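After a threat or an attack makes the news, phone lines jam and rumors travel fast. A little work at home beforehand saves time.

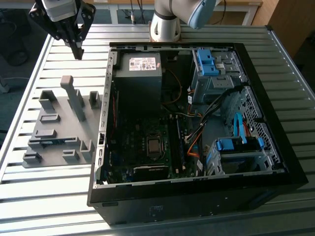

Lurdes Frade
Household Editor
May 8, 2019

Write your family's phone numbers on paper and tape the list inside a kitchen cabinet. Pick one relative out of town for everyone to text – texts often get through when calls don't.

1,209 shares 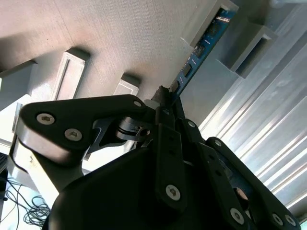 Keep a battery radio in the same cabinet, with spare batteries stored outside it. Agree on a meeting place within walking distance. Check the list again in June.

8 comments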